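小型ジェットの値札に書かれていないもの

2023年3月3日
ハミッシュ・シアラー(Hamish Shearer)

軽量ジェット機の新しい計画が発表されるたびに、見出しになるのは巡航速度と航続距離と価格である。先月から業界の話題になっているトゥラドゥム(Turadum)も例外ではない。単発、6座席、パイロット一人で運航できるという機体で、開発元のルルティディコ(Lultidico)社は、同じクラスの双発機よりずっと安く飛ばせると説明している。私はこの機体に反対しているわけではない。ただ、発表資料を三度読み返しても、買う側が最初に知りたいはずのことがほとんど見つからなかった。誰がどこで整備するのか、という点である。

私は二十年ほど、小規模な運航会社で整備計画と部品の手配を担当してきた。その立場から言えば、小型ジェットの経済性は燃費よりも稼働率で決まる。燃費が良くても、格納庫で部品を待っている機体は一円も稼がない。固定費のほうは飛んでも飛ばなくても出ていく。保険料、格納庫の賃料、乗員の給与、定期訓練の費用は、機体が地上にいる間も止まってくれない。

資料によれば、エンジンの主要点検は一定の飛行時間ごとに行い、作業は認定を受けた整備拠点に限られる。ところが、その拠点が最初の引き渡しの時点でいくつあるのかは書かれていない。説明会で質問したところ、広報担当のラキヤ・アジャイ氏の答えは「需要に応じて展開する」というものだった。誠実に答えてくれたと思う。おそらく本当にまだ決まっていないのだろう。しかし、決まっていないなら、決まっていないと資料に書いてほしい。

以前、ドレルクビー(Drerkby)という双発ターボプロップ機を扱っていたことがある。設計の古い機体で、速くもなければ静かでもなかった。それでも運航会社が手放さなかった理由は、地方の飛行場でも面倒を見られる整備士がいたからである。タイヤもブレーキも、たいてい翌日には届いた。主任整備士だったオランレワジュ・エゼは、この機体の点検なら手順書を開く前に半分終わっていると言っていた。もちろん冗談で、彼は必ず手順書を開いた。けれども、そのくらい手になじんだ機体だった。

新しい機体にはそれがない。ないこと自体は仕方がない。どの機体にも最初の一機がある。問題は、その不慣れな時期の費用を誰が負担するかである。多くの場合、負担するのは最初に買った客だ。初期の不具合で飛べない日が続き、代わりの機体を借り、予約の客に頭を下げる。保証で部品代は戻ってきても、失った便の売り上げは戻らない。

もう一つ気になるのは、単発であることの扱いだ。エンジンが一基なら、買うのも整備するのも一基分で済む。これは確かな利点で、私も否定しない。現代のターボファンの信頼性は高く、個人の移動に使うのなら合理的な選択だと思う。だが、旅客を有償で運ぶとなると話は変わる。国や地域によっては、単発機の夜間や計器飛行での商業運航に条件が付く。洋上や山岳の路線では、そもそも候補から外れることもある。営業資料の航続距離の円は、海の上にも山の上にもきれいに描かれているが、実際に使える円はもっといびつな形をしている。
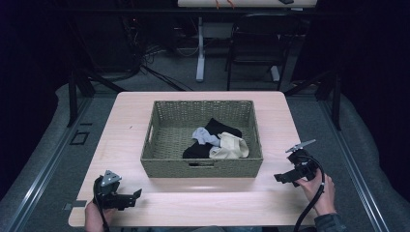
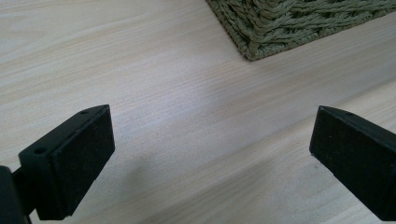

木目の天板と編みかごの置かれた台(2点とも)

一人で操縦できる、という売り文句にも同じことが言える。型式証明の上で一人でよくても、保険会社が一人を認めるとは限らない。経験の浅いオーナーには、最初の数十時間は教官の同乗を求めてくることが多い。チャーター会社の場合は、顧客の企業が社内規定で二人乗務を要求してくる。結局、右の席に副操縦士を乗せることになり、客席に数えられていたはずの座席が一つ消える。6座席のうち、操縦席の二つを除けば残りは四つである。そこに荷物と燃料を積めば、満席で飛べる距離はカタログの数字よりかなり短くなる。

オカフォル(Okafor)航空の運航部長であるタンコ・オラニヤン氏は、この点についてもっと楽観的だ。彼の会社の路線は片道300海里以内が大半で、乗客は二人か三人が普通だという。それなら燃料を満載にする必要はなく、右席に誰かを乗せても困らない。彼の計算では、年間500時間を飛ばせば今の機体より費用が下がる。計算書を見せてもらったが、足し算に間違いはなかった。

私が引っかかったのは、その500時間という前提である。新型機を入れた初年度に、それだけ飛ばせた小さな会社を私は知らない。乗員の訓練だけで数週間は取られる。シミュレーターの空きを待ち、整備士を講習に出し、マニュアルの改訂に付き合い、その合間に飛ぶことになる。半分しか飛べなければ、一時間あたりの固定費は倍になる。オラニヤン氏にそう言うと、二年目には取り返せると返された。取り返せるかもしれない。けれども、二年目まで資金が持つかどうかは、機体の性能とは別の話だ。

では、どうすればよいのか。私は、メーカーが価格と一緒に三つのことを公表すべきだと考えている。引き渡し開始時点での整備拠点の数と場所。主要な部品を注文してから届くまでの目標日数。そして、目標を守れなかったときに客が何を受け取れるか。どれも企業秘密になるような情報ではない。エアラインを相手にする大手の世界では、こうした条件は当たり前のように契約書に並んでいる。小型機の客だけが、握手と期待で済まされる理由はない。

これに対しては、まだ飛んでもいない機体にそこまで求めるのは酷だという反論がある。若い設計者のオルミデ・ハルナ氏から、まさにそういう手紙をいただいた。以前この欄で整備費について書いたときのことだ。新しい会社に大手並みの補償を課せば、新しい会社は生まれなくなる。そうなれば、客は何十年も前の設計を使い続けるしかない、と彼は書いていた。もっともな意見で、返事を書くのに時間がかかった。

私の返事は今も変わらない。約束の水準は低くてもよい。部品が届くまで最大30日かかるというなら、そう書けばよい。それを見て買う客もいるし、見送る客もいる。困るのは、何も書かれていないために、客がそれぞれ都合のよい数字を頭の中で埋めてしまうことだ。手付金を払った後で実際の数字を知れば、腹を立てるのは当然である。そして腹を立てた客の話は、小さな業界ではすぐに広まる。

手付金の話も書いておく。トゥラドゥムの予約はすでに713機分あると発表された。立派な数だが、内訳は示されていない。返金可能な予約と、返金できない契約とでは重みがまったく違う。少額の手付金で順番だけを押さえている人は、引き渡しが一年遅れれば静かに列から抜ける。過去の小型ジェットの計画でも、予約の数と実際に引き渡された数の間には大きな開きがあった。部品の供給網は、引き渡された機体の数を頼りに成り立つ。機体が少なければ部品の在庫も少なく、値段は上がり、整備拠点も増えない。予約の数を信じて買った客が、その影響を一番長く受ける。

だから、購入を考えている読者には、展示会で操縦席に座る前に、拠点の予定地図を見せてもらうことを勧めたい。地図がまだないと言われたら、いつできるのかを聞いてほしい。答えは口頭ではなく文書でもらい、自分の基地から最も近い拠点まで、飛べない状態の機体をどうやって運ぶのかも確かめておく。出張整備を頼めるのであれば、交通費と待機料がどちらの負担になるのかも聞いておくとよい。私の経験では、この質問にすぐ答えられる営業担当者は少ない。

ルルティディコ社には、同じ質問を書面で送った。今月末までに回答をもらえることになっているので、届いたら次回のこの欄で紹介する。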